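TALK NOTES - opening up an old desktop
repair evening, main room. Kirsten Mikkelsen
42 min incl. questions. Dont run over, Tahsin is on right after me w/ the printer thing

START
- hi, thanks for coming, mugs off the tables pls
- who has a dead tower in the closet? hands up
- who has opened it? (fewer hands, always)
- point of tonight: know what you're looking at before you pull on anything. That's it. No soldering, no benchmarks

BEFORE THE SIDE PANEL
- shut down properly, power cord OUT of the back, then hold the power button a few seconds
- monitor cable, keyboard, everything off
- lay the tower on its side, open side up. Do not work on it standing, you'll be chasing screws under the desk
- touch bare metal on the case. Again every time you come back from coffee
- phone out, take pictures of every plug before it moves. I skipped this once on the Drania office machines, spent a whole afternoon on one front panel plug. Tell this story short!!
- small dish for screws. Egg carton is better. Tahsin uses a muffin tin, fine

WHAT'S INSIDE
(slides, go slow here, people want to look) 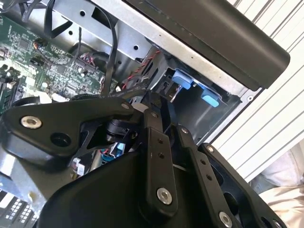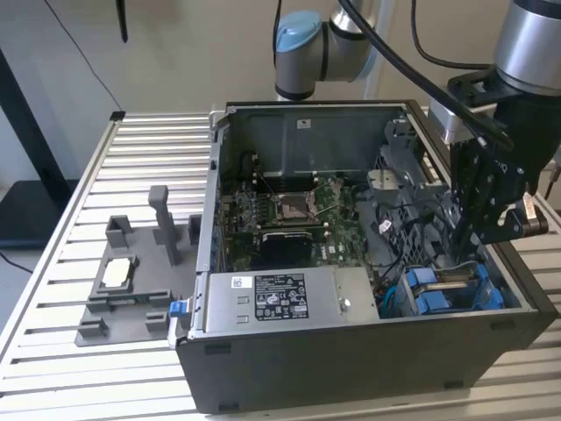

Can you put the memory back in any slot you like?
It will often boot, but pairs are meant to go in matching slots, so check the diagram in the manual or use the photo you took before you pulled them.

GOING ROUND THE CASE
- board first. Green one on the slides, memory slots in rows
- CPU socket on the second slide is empty, metal bracket and lever over it. Say it loud: never touch inside a socket. Not with a finger, not with a cloth. bent contact = board in the trash
- power supply = silver box w/ the black label on second slide. We do NOT open that box. Ever. Unplugged or not. Swap the whole unit
- blue bits: on a lot of office towers color means "your hand goes here". Drive carriers, latches. Squeeze, dont yank
- fan plugs: grip the plug, not the wires. If its stuck there is probly a little tab you missed

CLEANING
- dust: soft brush + canned air, short bursts, can upright
- hold the fan blade still w/ a finger while you blow
- outside if you can. Last November we did it in here and the room smelled like a vacuum bag for days
- no household vacuum inside the case
- old thermal paste comes off with isopropyl and a lint free cloth. New paste, small blob in the middle. If you took the heatsink off you have to redo it, no reusing the crusty stuff

WHAT'S WORTH KEEPING (quick)
- memory: keep, label it w/ the type
- drives: keep or wipe. Ask before you donate somebody else's drive!!
- power supply from a brand tower: check the plugs before you stick it in something else, some dont match a standard board
- fans: if it rattles, out
- screws: always keep. always

PUTTING IT BACK
- reverse order, use your photos
- memory clicks. If no click its not in
- look for loose screws BEFORE power. Tip the case gently and listen
- first boot with the panel still off, hands out, watch that the fans spin
- no picture on screen? power off, cord out, reseat memory, try agian. Fixes more than you'd think

HANDS ON
- 2 people per machine, one works one holds the light, then switch
- Zaki gets the long table, he has the screwdriver sets, bits go back in the SAME holder
- parts nobody claims go in the Statari crate by the door

END
- sign up sheet for next time (laptops, harder, bring patience)
- thank Grillovum for the food
- questions, then hand over to Tahsin Siddiqui. give him the clicker, I walked off with it last time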